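4.2 How fans talked about the missing member

We now turn to the part of the material that we enjoyed most, the long comment threads under reunion news. Nimance, the five-piece studied throughout this paper, lost its second tenor in the middle of a tour and carried on as four. He has given no interviews since. One might expect interest in him to fade, and in the trade press it did, almost at once. Among fans he became more talked about than when he was on stage, and the talk is wonderfully inventive!

Our sample for this section is 400 posts from the Ridudel message board, all written in the weeks after the band announced its anniversary shows in November. Kurniawati Subramaniam read and coded the whole set; Vitalii Lytvynenko then coded 80 of the posts again without seeing her labels. The two of them disagreed on 8 posts, nearly all of them jokes, and these were talked through until a label was settled. (Irony remains very hard to code, and we would love to hear from anyone who has found a good way of doing it.)

The commonest kind of post was what we call the open chair. The writer accepts that the singer will not be on stage but asks that a place be kept for him: his verse left unsung, his microphone stand put out, his name read with the others. Posts of this kind were friendly to the remaining four and hardly ever blamed them. Several writers had clearly thought the matter through in some detail, down to which side of the stage the stand should go on and whether it should be lit. One long thread took up the question of the third single, where his part overlaps with the lead, and whether leaving it out would spoil the chorus. Most thought it would. A minority felt the gap was the whole point.

A second kind treats the departure as a puzzle. These posts go back over old footage, lyrics and sleeve notes for signs that he was unhappy. Here the board's older members had a real advantage, as many had kept fan club newsletters from the first two albums and were happy to type out pages of them. We had not seen some of this material before, and two corrections to our own timeline in section 2 come directly from it. The puzzle posts are also where tempers rose. A writer using the name Vik, who argued that the split had been planned well before the tour, drew more replies than anyone else in the sample, and the replies go on for pages.

The third kind is smaller and, to us, the most touching. These writers have no wish for a reunion at all. They had grown up with the band, had watched it get through the split, and wanted the man left in peace. "He doesn't owe us a comeback" appears in this form or something near it again and again, often from people who in other threads described queueing overnight for tickets. Loyalty in these posts is shown by asking for nothing, and we think studies of pop fandom have given this far too little room.

Did the board differ from the crowd at the shows themselves? We can say a little. At the Ningate date we spoke to 50 people waiting outside, using the short list of questions given in the appendix. The open chair idea was known to almost everyone we asked, including people who had never posted online, so it had travelled well beyond the board. The puzzle theories had not. Those who had come with friends or sisters tended to laugh at the question and then answer it very seriously, and a good many interviews ran past the time we had allowed for them.

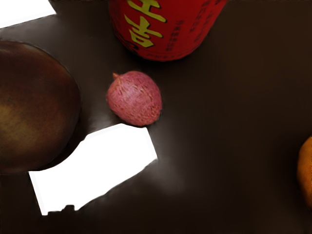
Figure 3. Rendered tabletop with a red drinks can, a pink lychee and other fruit.

The last exchange in our sample is dated 21/12/2018, after the final show. It starts with a set list and ends in an argument over the running order of the encore, with the missing singer mentioned only once, in passing, by his first name. We had wondered whether the end of the tour would bring a burst of disappointment. Instead the board went back to its usual business of ranking B-sides, swapping bootlegs and correcting each other's spelling of song titles.

Two limits should be kept in mind. Ridudel is moderated, and we do not know what was removed before we collected the posts. The board is also mostly in English, though the band sold well in places where fans write in other languages, and the open chair may look quite different there. Section 5 takes up the second of these points with letters printed in the fan club magazine.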